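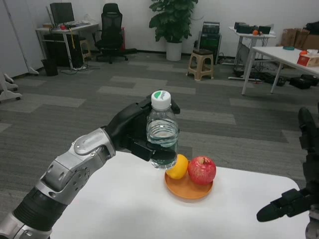

Notes for Sunday talk - eating my way around Stesodel

(Wait for people to sit down. Check the mic. Don't start with the airport story, it goes on too long.)

Hi everyone, thanks for coming out before lunch, which is brave of you given the subject. I spent most of July in Stesodel and I ate so much that my one pair of decent pants had to go to the bottom of the bag. So I'm going to talk about where I ate, what I'd order again, and a couple of places I'd skip.

Quick show of hands - who's been? Who's going? OK, the going people, get a pen out.

Start with breakfast. The morning market opens before it's light and the good stuff is gone by 8. I missed it two days running because I kept thinking I could shower first. You can't shower first! Go straight down in whatever you slept in, everyone else has. What you want is the rice porridge from the stall on the river side, the one with the dented blue pots. You get a bowl, then you point at toppings. I had fried shallots, salted egg, and a spoonful of some very dark chili paste I never got the name of. (Ask if anybody knows it. Somebody always does.)

Then noodles. I have to talk about Lâm. It's a tiny place up a flight of stairs over a key-cutting shop, and I walked past it three times with my phone in my hand telling me I'd arrived. They do one soup. Beef, wide noodles, a big heap of herbs on the side that you tear up yourself. The broth has a lot of star anise in it, more than I usually like, and I still went back four times. Go early in the evening, because by the time it's properly dark you're standing on the stairs breathing in everyone else's dinner.

(Pass the menu around here. It's a photocopy, so don't worry about the grease.)

Now, Sanden. Everyone told me to go to Sanden. It's the big seafood hall by the ferry dock, with the tanks and the plastic stools, and I'm sorry, I thought it was just OK. The grilled squid was good, a bit chewy around the edges, nice lime and pepper dip. The crab cost far more than I expected and I spent most of it picking shell out of my teeth. If you do go, get the squid and the morning glory with garlic and stop there. And ask what the crab weighs before they walk off with it!

Sweet things. Zamero is a coffee and cake shop in the old post office. I went in for the air conditioning and stayed for a pandan custard bun, then another one to be sure. The iced coffee is strong, really strong - I had two at four in the afternoon and was lying in bed at 2 in the morning composing emails. They also do a coconut jelly with palm sugar poured over it, and if it's on the board just get it.

(Skip the next bit if we're running late.)

The cooking class. I signed up for a half day and we made spring rolls, a green papaya salad, and a caramel fish in a clay pot. My spring rolls looked like laundry. The fish came out well though, and I've made it at home since. Trick is to take the sugar darker than feels safe before the fish sauce goes in, and open a window. Open all the windows.

Handy stuff, because people ask afterward:

Bring small bills. Stalls don't want your big note at six in the morning.

Learn to say "a little spicy" and then don't believe the answer.

Most of the good soup places shut for a few hours after lunch, so plan a nap.

The night bus has a food stop and the grilled corn there is great.

OK, I think that's me. Questions - and if anyone's been more recently than I have, tell me whether the porridge stall still does the salted egg. The recipe for the fish is on the sheets by the door, so grab one on your way out.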